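The Rulebook Nobody Can Lift

I have on my desk a document called the Sivora Guidelines for Safe and Consistent Manipulation Work. It runs to 256 pages, of which 30 are definitions. "Object" is defined on page 11 and again, differently, on page 94. I have read all of it, which puts me in a small club, and I don't recommend joining.

My quarrel is with length. I like rules. I spent six years writing procedures for Kisano, where we taught machines to put things on shelves, and I'll defend a good checklist against anyone who thinks they're too clever for one. But a rule has to fit in the head of a person who has both hands full. The Sivora people appear to have written for a reader who is sitting down, has had lunch, and is being paid by the clause.

Take section seven, on handling household items. It contains 135 separate requirements, including one on the correct filing of exceptions to the other 134. I once watched a new hire at Kisano try to follow an early draft of it. He read for most of the morning, picked up a mug at 11:40, and put it down again to check whether a handle counted as a protrusion. 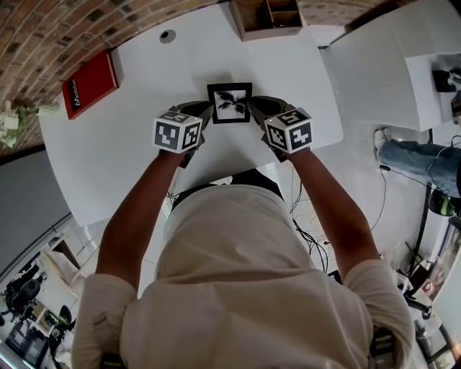
Good practice, as far as I can tell, comes down to a few sentences that people will remember at four in the afternoon. Say what you're picking up and where it should end up. Keep a clear patch of table in front of you. Hold fragile or awkward things from both sides. Somebody with a gripper in each hand and a picture frame pinched upright between them is doing what requirement 61 takes a page and a half to say, and can't turn to page 118 to confirm it without letting go. Cables get one rule as well: know where they run before you step back. I would print that one large.

The usual answer is that long standards protect us from the strange cases. Fair enough, up to a point. The strange cases do happen – I have filled out the forms. At Povby, a supplier we used for a while, they kept a log of every incident and near miss, and by the time I saw it there were 3,054 entries. Well over half were some version of "did not see the cable" or "table was full." There was exactly one involving a protrusion, and it was a coat hook.

The Lazarević workshop, where I went next, had a single laminated card. It was ugly and had a coffee ring on it, and two of the rules were in the wrong order for a whole May before anybody fixed them. But people quoted it at each other across the room, sometimes rudely. I never once heard anyone quote Sivora, except in a meeting, and then only by number.

So here's my modest proposal for the next revision. Keep the 256 pages, since somebody worked hard on them and the lawyers will want something to hold. Put them on a shelf. Then write the card, and test it on a person who is already busy. If they have to put something down to read it, it's too long – cut it and try again. I'd also settle for one definition of "object."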